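Section 3: Opening the tower and taking parts out

This section covers the desktop towers that come in for the Lirinholm refurbishing programme. Follow it after the intake check (Section 2) and before cleaning. The reassembly steps are in Section 4.

3.1 Before you start

1. Shut the computer down, switch it off at the wall and pull out the mains lead.
2. Unplug everything else at the back, including any network cable.
3. Press the power button once and hold it for a few seconds.
4. Put on a wrist strap and clip it to bare metal on the case.
5. Write the job number on a Hurkitz parts bag and on the job sheet.

Caution: Never open the power supply. There are no parts inside it that we repair. If it is faulty, the whole unit is replaced.

3.2 Opening the case

1. Lay the tower on its side with the removable panel facing up.
2. Release the panel, slide it back and lift it off.
3. Store the panel upright in the rack.
4. Turn the tower so that the power supply is nearest to you.
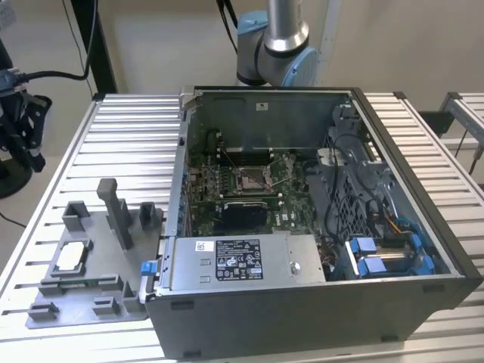 5. Look for anything that has come adrift in transit. Screws and broken clips go in the parts bag, and a note goes on the job sheet.
6. Find the blue parts. On these Dell towers blue plastic is used for release tabs and drive carriers, and these come free by hand. If one will not move, check for a screw before you pull harder.

Note: Some towers arrive with the processor already out. If the socket is empty, write "CPU none" on the job sheet and go to 3.4.

3.3 Removing the processor

1. Unplug the fan lead, undo the cooler screws a little at a time in a cross pattern and lift the cooler away. If it sticks, twist it gently from side to side.
2. Push the socket lever down and outwards, then let it rise.
3. Open the metal frame.
4. Lift the processor straight up by its edges and put it in a Flevetti tray.
5. Close the frame and lower the lever.

Caution: Do not touch the inside of the socket, and do not wipe it. A bent contact usually means a new board. Keep cloths and sleeves well clear.

3.4 Removing the drives

1. Unplug the data cable and the power cable from the first drive. Pull on the plugs and leave the wires alone.
2. Squeeze the blue tabs on the carrier and draw the carrier out.
3. Label the drive with the job number and the bay it came from.
4. Repeat for any other drive.
5. Put all drives in the locked cabinet. Lurdes Paiva signs for them on Tuesday, when they go to be wiped.

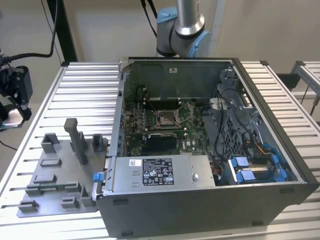 6. Tuck loose cables back inside the case, away from the sharp edges of the metal.
7. Leave the graphics card and the power supply fitted unless the job sheet asks for them to come out.

Note: Leave the stickers on the power supply and the chassis in place. Mawar Pasaribu uses them when ordering spares.

3.5 Finishing

1. Check the parts bag against the job sheet.
2. Allow about 39 minutes for the whole of this section. If you run well over, write the reason on the sheet.
3. Refit the panel if the tower is to wait overnight.
4. Pass the job sheet to Dalal Karaki. Missing sheets are reported on form 118.

Go to Section 4, Cleaning and reassembly.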